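The Cloth That Ate My October

I blame Veerle Koster. She had a Mondrian-style tablecloth out one Tuesday when I came by for coffee, and I couldn't stop looking at it – all those blocks of color, those fat black lines! I drove home to Flarkport and looked at my own table (oatmeal linen, gravy stain) and felt a bit sorry for both of us.

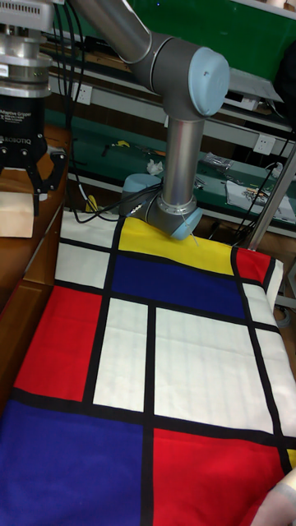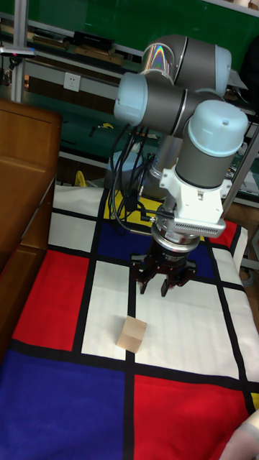 Yellow, red and blue, and the black lines holding it all together.

So I went shopping. Gus Whitlock at Korletey had 8 bolts of printed cotton in the back and let me unroll every one. Most were too busy, with little squares everywhere, and I wanted big, bossy rectangles you could park a whole casserole on. I paid 40 dollars for the last one, which was more than I'd planned, and hemmed it myself over two evenings. Tip: sew along a black line with black thread and your wobbles disappear.

White plates look terrific on it. My flowery ones don't, so they've gone to my brother-in-law, who says he likes them.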